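Gurnley council wants to close its tip shop in September and send everything to the Presau transfer station instead. I think that's a mistake.

The shop takes up two sheds and opens 2 days a week. I've bought a kettle there, a bike for five dollars and most of my garden tools. The savings are put at $2,000 a year, and we'll spend more than that burying chairs with nothing wrong with them bar a loose leg.

Presau is a fair drive, too. People without a trailer will leave things on the nature strip, as they did before the shop opened.

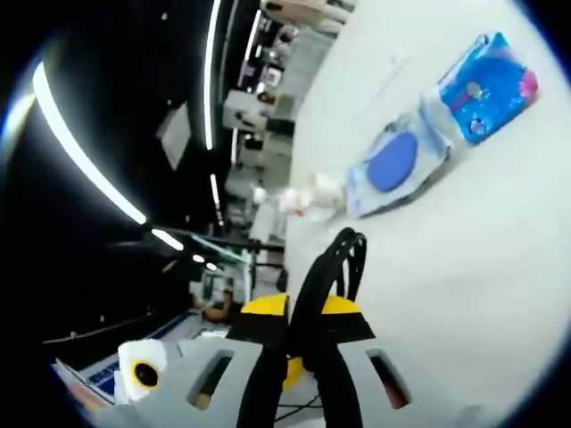

One neighbour told me the shop only moves the rubbish from one garage to another, and that half of it ends up at the tip anyway. Maybe so. The other half doesn't, and I'd keep the sheds open for that.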